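Periklis Sotiropoulos
Feb 17, 2024

Okay, I promised a few of you I'd write up the little back room once I had it far enough along to have opinions about it, and I now have a great many opinions, so this is going to be a long one. Get a coffee. 1/

For those who missed the earlier posts: we took over the back room behind the Lustwood shop in December, and it came to us full to the door with shelving, paint cans, two dead fans and a carpet I would rather not discuss. My friend Wellington Moura helped me haul it all out over one very long weekend, and I owe him dinners until he retires. 2/

The first real decision was paint. I went back and forth between a warm cream and plain white for longer than I want to admit, and my sister finally told me to stop sending her swatches. Plain white won, walls and ceiling both. I was afraid it would feel like a dentist's office. It's a small room, though, and it needed all the help it could get. 3/

We used the Raptis wall paint, two coats, and a third one on the side where the carpet glue had somehow traveled up the wall (how??). I spent just under my 200 dollar limit on paint and rollers and felt very proud of myself until I remembered I still needed tape. 4/
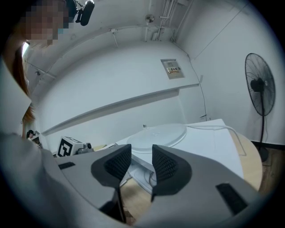 Let me talk about pipes, because that's what everybody asks me about when they come by. My plan in December was to box them in. I had drawings! I had a quote from Jurker for more than 1,000 dollars, which I read standing up and then had to read again sitting down. So the bundle up on the ceiling stayed out in the open, bending down toward the corner the way it always has, and I've grown fond of it. The pipes are pale enough that they sit quietly against the white, and if anything ever needs fixing we can get right to it. 5/

If you're painting a ceiling with pipes on it, buy the skinny roller with the long handle. Please. I did the first stretch with a two-inch brush and my neck was sore for days. Wellington showed up with the skinny one and finished the rest while I was still complaining. 6/

Now the ledge. Oh, I love the ledge. It's the long one that runs along the back wall, and when we first moved in I thought of it mostly as a thing to bump into. My cousin wanted it gone. I asked for one more week with it, and then I painted it white to match the wall, and after that nobody could have talked me into taking it out. 7/

People keep telling me to put plants on it. I'm thinking about it – something small and forgiving, since I have a history. For now my rule is that nothing lives on the ledge for good, or it'll turn into the place where screws and receipts go to die. 8/

The electrical panel is on the wall above the ledge, and I got 19 replies last time telling me to hang a picture over it. I know, I know, it isn't pretty. But I want to be able to reach it in a hurry without lifting anything off a hook, so it stays as it is, and the label stays on too. I taped carefully around the edges before painting, and then pulled the tape off too late and had to touch it all up again. 9/

Still to do: the baseboards, a proper hook for coats by the door, and a decision on the floor. I have a sample from Ginen that I've been walking across in my socks like a crazy person. It's 56 dollars a box, and I like it a lot more than I like that number. 10/

Thank you for all the advice, even the stuff I ignored. If anyone has lived with a light-colored floor in a room people tramp through all day, tell me how bad it gets. I'll post again when the baseboards are in. 11/11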